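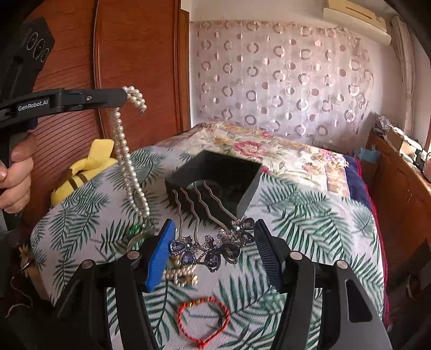
Jeweled comb, four prongs, violet and blue stones

Old hair combs — clean them or leave them alone?
Posted 6/9/26 by vurkier577

Picked up a box lot of costume jewelry at the Hakurholm estate sale, mostly combs and clip earrings. Paid 119 for the lot. Several of the combs have a dull look to the metal and I can't decide if I should polish before listing. What do you all do?

cekeck_finds
Leave it. Buyers of older pieces want the finish as found. I've sold 322 combs and pins and the polished ones came back more often than any others.

tin_drawer
Disagree. Dull is one thing, grime is another. A soft dry toothbrush between the stones, then a cloth on the prongs. No liquid anywhere near foil-backed rhinestones or they go gray on you.

cekeck_finds
A dry brush is fine. I meant no metal polish. The paste gets down in the settings and you will never get it out.

baekstreet
Depends what it is. If it's plated, polish can take the plating off and then you have two colors of metal. Check for a maker's mark along the back of the top piece first. Most of mine have none.

vurkier577
No marks that I can find, even with a loupe. The wavy prongs made me think it might be newer than the rest of the box?

tin_drawer
Wavy prongs don't tell you much. They grip better in fine hair and you see them on old and new. Glue is a better clue. Glued stones all over, I'd price it as modern.

baekstreet
I wouldn't go by glue either, half the old ones have been repaired. List it as "vintage style" and let people ask.

cekeck_finds
"Vintage style" gets you lowball offers all day. Say age unknown and show the back.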